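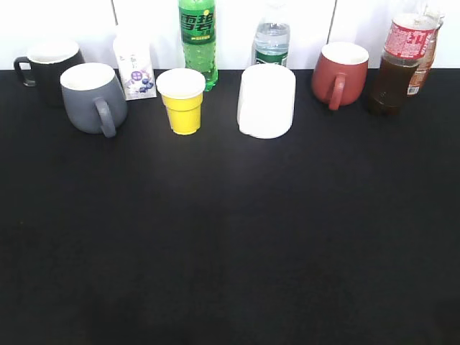 Most households own more cups than they can name a use for. They arrive one at a time, from workplaces, markets, relatives and moves, and they rarely leave. A typical collection has no plan to it: a grey mug with a white inside, a black one with the same white inside, a red one, a yellow plastic cup that could have come from a picnic set. Put them in a row against a white wall, with a bottle of Sprite and a small carton with blueberries on it, and you have the contents of a great many kitchen benches at three in the afternoon.

Marisol Quispe has spent the past few years helping people sort out their kitchens through her small business, Stomside. She starts with the drinkware. Cups take up the shelf at eye level in nearly every house she visits, and that is the shelf people reach for most.

"I ask them to get everything out and leave it on the bench overnight," she says. "By breakfast they know which ones they want. They pick the same two or three every time."

The favourites tend to have things in common. A handle with room for more than two fingers gets used more than a narrow one. A pale interior lets you see how strong the tea is and whether the cup is clean. Weight divides people, often within the same house.

Capacity matters more than buyers expect. Selvaraj Kumarasinghe makes stoneware in a shared studio called Akyol and sells most of it at weekend markets. His standard mug holds 325 millilitres to the brim. He used to make a bigger one and stopped, as customers told him the last third always went cold.

"People say they want a big mug," he says. "Then they come back for the smaller one."

His colours are grey, black and a cream he calls Hellum, after a glaze recipe a former studio mate left behind. The dark outsides sell best in winter. He glazes the inside of every mug white, whatever happens on the outside, and says he has had one complaint in his time at the wheel. The customer wanted black all the way through and later asked to swap it.

Plastic cups get less respect and more use. They go outside, into lunch bags and next to the bath, and they survive being dropped on tiles. Quispe tells clients to keep a few where children can reach them and to replace any that have gone rough at the rim. Deep scratches hold onto flavours, and cordial is the worst offender.

She is firmer about where the cups live. Mugs go near the kettle, even if that means moving the plates. Glasses go near the sink. Stacking is fine for tapered cups, but mugs stacked more than two high will chip sooner or later - usually on the rim, where it matters.

Cold drinks are a separate job. Large bottles belong in the fridge door, upright, with the caps done up properly. Small cartons get lost behind them, so she puts the cartons in a shallow tray on the middle shelf, oldest at the front.

One client had 80 mugs and kept 12. The rest went to a community hall, where they are used for morning tea.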